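# Mondirix Planner

Hi, I'm Femke Dewulf, and I write most of Mondirix. It's a motion planning and grasp selection package for robot arms that have to reach down into things: bins, totes, crates, deep drawers. I started it because I was tired of arms that planned beautiful paths over an open table and then gave up the moment there were four walls in the way.

The current release is 2.14, out 11/7/25. If you're on anything older, please upgrade before you write to me about the corner problem. It's fixed!

## What you get

Mondirix sits between your camera and your arm controller. You give it a point cloud and a model of your arm, and it gives you back a path to a grasp, the grasp itself, and a path out again with whatever you're holding. That last bit matters more than people expect. Getting in is fairly easy. Getting out with a long floppy thing hanging off the gripper is where I spent most of last winter.

- **Bin fitting.** Finds the walls and the rim from the point cloud, including sloped walls, and keeps them as proper collision surfaces. You can type the dimensions in yourself if you like (I usually do).
- **Cable envelope.** You describe how your cables and hoses run along the arm, and the planner treats them as a soft volume that moves with the joints. You can set how much rubbing you'll put up with.
- **Wrist budget.** Puts a cap on how far the last joint may wind up over a whole run of picks, so you don't end up unwinding in the middle of a cycle.
- **Replay.** Every plan gets saved with the cloud it was made from. Open it up later, scrub through it, change one setting and plan it again.

The cable envelope is the part I'm proudest of. Most planners I've used see an arm as a stack of clean metal shapes, which is lovely on screen. Then you go and look at the real thing, with connectors sticking out and a loop of cable that swings wider than the wrist does, and you understand why it keeps snagging on the rim. I got fed up with padding the whole wrist to make up for it, so now the loop gets its own shape and the metal keeps its own. 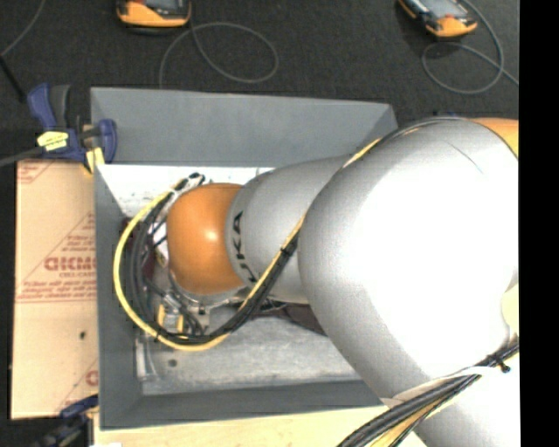 **Can I use Mondirix without a depth camera?**

You can, as long as your bin stays put and you give the planner fixed grasp points. Bin fitting and automatic grasp selection both need a point cloud, so those get switched off, but the path planning, the cable envelope and the wrist budget all work the same.

## Setting it up

Plan on an afternoon. The install itself is quick, and the rest is measuring. Get the bin position right first, then load your arm model, then draw the cable envelope. There's a little tool for that called Sisay (Ambros Widmer wrote it, and he's much better at interfaces than I am). You jog the arm to a handful of poses, drag the outline of the cable wherever it sticks out most, and Sisay fills in the poses between. Do one pose with the wrist fully tipped over. I skipped that on my first try and had to start again.

Clamp the bin down before you measure. Please. A bin that creeps a little every time something brushes it will make any planner look stupid, mine included.

When you're ready to run, start in walk mode. It steps through each plan slowly and stops at every point where the clearance drops under your limit. Keep a hand near the stop button, same as always.

## What your computer needs

Linux, 14 GB of free disk space, and a decent desktop processor. A graphics card helps with bin fitting but the planner doesn't use it. Replay files pile up fast, so the default is to keep the last 400 plans and throw out older ones. You can change that in the settings file under `replay.keep`.

## Things it doesn't do yet

Two arms in one bin. I get asked for this a lot and I've got half of it working, with December as my own target for a test version. It also won't model a cable that's been left loose on the floor or the table, only what's fastened to the arm. And lids! If your bin has a hinged lid, add it as a fixed obstacle in the open position for now.

## Licenses and help

A license covers one arm and includes 52 weeks of updates. After that your version keeps running, and you can renew whenever there's something new you want. Schools and university labs can write to me for a lab license.

Support is me and Ambros, out of our office in Erbridge. Send the replay file along with your question if you can, plus your cable envelope file. We'll usually ask for both anyway.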